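About Stetow

Stetow writes and tests motion software for small robot arms that pick up, move and set down parts on a bench. Our customers are packers, kit assemblers and two technical colleges. We work out of one floor in Grallville, and our main product is a planner called Nundora.

We are often asked why a company this small spends so much of its week on testing. The answer is a fault we shipped.

In August, a customer called Skov was running Nundora on an arm set up underneath a storage shelf. The planner knew where the gripper was at all times and kept it clear of the table and the parts. It did not check the elbow against anything above it. On a reach close to the base, the elbow folded upward and struck the shelf. The arm's own force limit stopped it. Nobody was hurt, but a bracket came out of the wall and the arm was out of service for 2 weeks.

The mistake was ours. The customer had entered the shelf height correctly, and our software read the value and then dropped it when the arm changed from one target to the next.

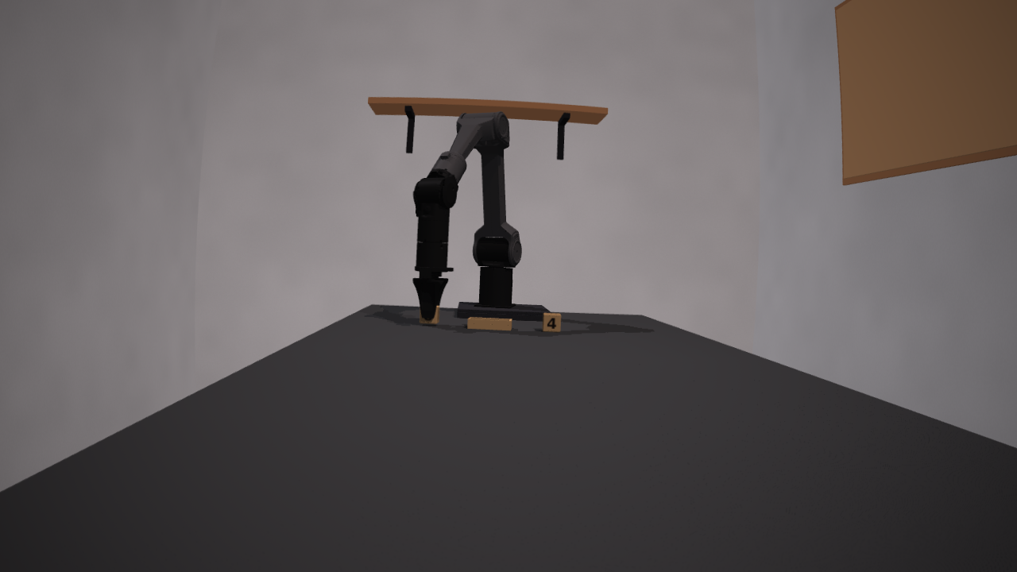
We pulled the release the same afternoon and called every site that had it. Lowri Bellis, who runs our test group, then rebuilt our process from the start. Every release now goes through simulation first, in a room model with a table, small wooden blocks and a shelf over the arm. Each grasp is run 100 times with the targets shifted a little on each run. A release has to pass 100 percent of them. If the clearance check fails once, the build goes back.

After simulation we run the same moves on a real arm for 60 minutes at reduced speed, with a person at the stop button.

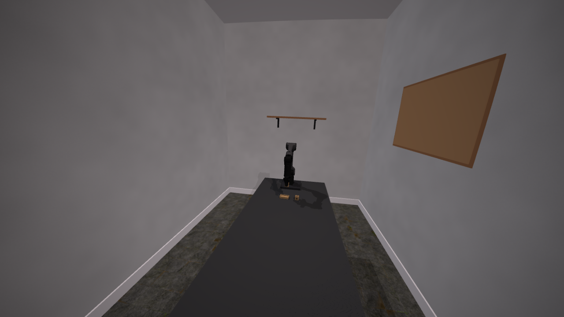 Simulated grasp test, with the wall shelf behind and above the arm.

Nundora now checks each link of the arm, from base to gripper, and it will not start a move if any height value is missing. Some customers find this slow. We have kept it that way.

We publish a fault log for every release, including the faults we found before shipping. Customers can ask for the raw test records as well. To report a problem with an arm running our software, stop the arm, leave it in position and call the Grallville office. Calls about contact or near contact go straight to the test group.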